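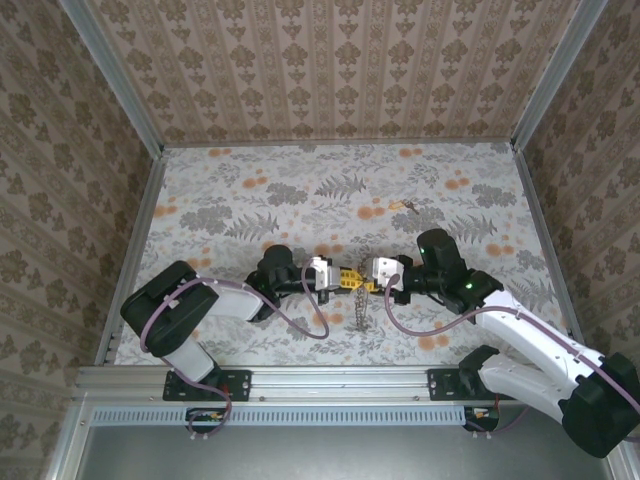
Can a student team equip a two-arm cell on one project budget? It can, provided that cabling, mounting hardware and spare grippers are priced at the start and the arms are bought as a matched pair.

Our first budget in February covered the arms and the controller only. The revised figure, including everything fastened to the bench, came to $2,465 per station. Quotes were requested from Dedow and Tuston for the arms and from Marar for the frame stock. Brunus quoted on cables but could not commit to a delivery date, so it was dropped from the comparison.

1. Requirements

The station must hold two arms on a common base line, with overlapping reach at the middle of the work surface. Each arm needs its own power and data run. The enclosure must be closed on three sides and open at the front for maintenance. A gripper must be replaceable without removing the arm from its mount.

2. Arms

Tuston was cheaper per arm, but its price left out the gripper and the mounting plate. With both added, the difference fell to $13 in favor of Dedow. We chose Dedow for the shorter lead time – six weeks, against a Tuston estimate that changed twice.

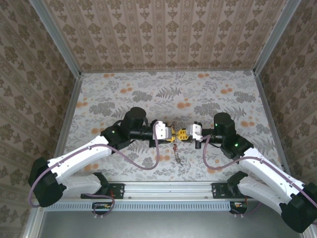
The lead time also sets the order of the remaining purchases. Frame stock goes first, so that the rails can be cut and squared before the arms arrive. Controllers and power supplies follow. Grippers are ordered with the arms, and spares are charged to a separate line so that they survive a cut to the main one.

3. Cables and frame

Cables were the item we underpriced most. The original line assumed straight runs from base to wrist, and the correction added $167 to the station. Joyce Lyimo reworked the estimate with slack at each joint and one spare set per arm. 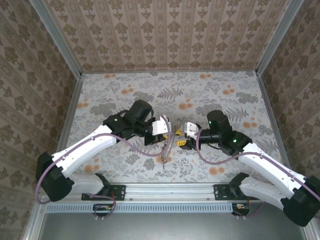 Frame costs depend mainly on how much the front rail has to carry. A single rail takes less cutting than two separate stands and keeps both arms on one datum. In our layout both black mounting brackets are bolted to the same aluminum rail, with the slotted tray running below it, so the rail and tray are budgeted as one item. The purple cables swing out in wide loops beside the arms, and side clearance has to be allowed for them when the panels are ordered.

4. Open items

The spare gripper line has not been approved. Marar has yet to confirm whether the offcut charge applies to a repeat order. If a second station is funded, the cable estimate in section 3 should be used in place of the February version.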